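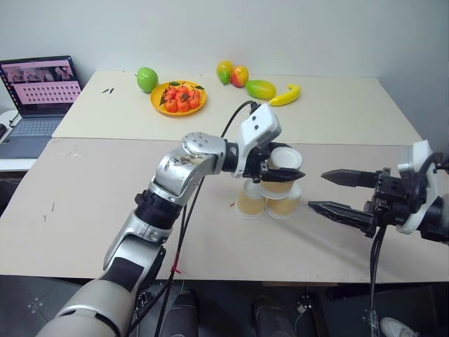 *Third cup nearly on. Green apple and the orange plate on the back table.*

Cups page, Lelumham, February. Quick one, the rest to follow when I get a minute. Mostly paper cups, bit of fruit.

We went through a lot of cups this winter. 800 in the first box from Firnosach, then a second box of 2,000 becuase the small boxes were out of stock. Cupboard doesn't shut now. Tan ones, pale rim, fine for tea if you don't hang about.

Pyramids are the thing at the moment. Two down, one across the top, then start again. Sounds like nothing. Takes ages to get right. Bottom two want to sit close, nearly touching, or the top one tips in. Tried a wider gap, no good. Tried a proper tall one on the Gundeck table before lunch, 18 cups, went over when the door banged. Will try again with the door wedged.

Fruit lives on the back table. Don't eat it, it's pretend. The orange plate stays with it please, it keeps wandering off to the sink and coming back with toast crumbs on. Real fruit is in the kitchen, in the bowl by the kettle, help yourselves. 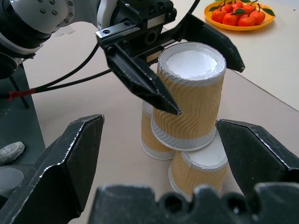 Upside down is easier, by the way. Wide end on the table, flat base on top, much steadier to build on. Right way up looks nicer but you're balancing a base on a pair of rims and it only takes a nudge. For a first go I'd do bases up, then flip them all and have another try once you've got the spacing.

Ripple sides help as well, more to get hold of. The smooth cups we had before were slippy and they dented if you squeezed. Still 600 of those in the loft if anybody wants them for seedlings. Free, bring a bag, they're taking up the shelf where the Christmas lights should go.

Squashed ones go in the recyling, not back on the pile. One bent rim and the whole stack leans.

More pictures to add, the tall one if it ever stays up. Table needs wiping down before four, cups back in the Firnosach box after, lid on.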